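4.2 Soft toys and settling in at the nursery

By the second month of our visits in Gridemstead, we had come to expect a certain softness in the talk whenever the subject of comfort objects came up. Parents who had answered our earlier questions about meals and naps in a few brisk words would slow down, and smile, and tell us the whole history of a rabbit or a blanket from the day it came home. We did not hurry them, and the interviews in this part of the study ran long. As Boonyarit and Somboon found in their earlier work at Skuscombe, the stories that families tell about a toy are often stories about the child's first days away from home.

Of the 444 families who filled in our January survey, most said their child had one favorite object, and most of those objects were soft toys. Blankets came next, then a mixed group that included scarves, a parent's old T-shirt and, in one much-loved case, an oven mitt. Texture came up again and again in the written answers. Parents used words like fuzzy, nubby and worn smooth, and many told us that a new copy of the same toy had been turned down flat (Figure 3).

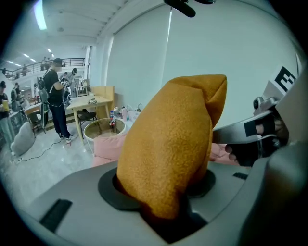
Figure 3. Plush object with a fuzzy, felt-like surface.

Does a child need to bring the same toy every day for it to help with settling in? The same toy seems to help most in the first weeks, but many children in our study moved on to a second favorite, or to none at all, without any sign of upset.

The staff at the Srisuk nursery put this to good use. They let each child keep a toy close by during the morning, and then, once the child was busy with paint or water or blocks, they let the toy wait on a low shelf with the child's name beside it. The toy could be fetched at any time, and for the first 10 days it was fetched a great deal. After that the trips to the shelf grew shorter -- a pat, a quick word in a felt ear, and back to the blocks. One father told us he felt a little sorry for the bear, and we must admit that we knew what he meant.

The Davier nursery took a different path and asked that toys stay in the child's bag until nap time. We had expected more tears at drop-off there, and in the first week there were more, though by week 6 our notes from the two nurseries read much alike. We would be careful about making too much of this. The families at Davier had been told about the rule well ahead of time, and several had practiced it at home over the holidays, with the bag hung by the front door and the toy tucked inside for the length of a meal.

Washing deserves a few words of its own, as it was the one matter on which parents and staff did not always see eye to eye. Staff wanted toys laundered often, while parents worried, with some reason, about the loss of a familiar smell. We take up the smell question in Section 4.3, together with the diaries kept by the families who agreed to write for us through the spring.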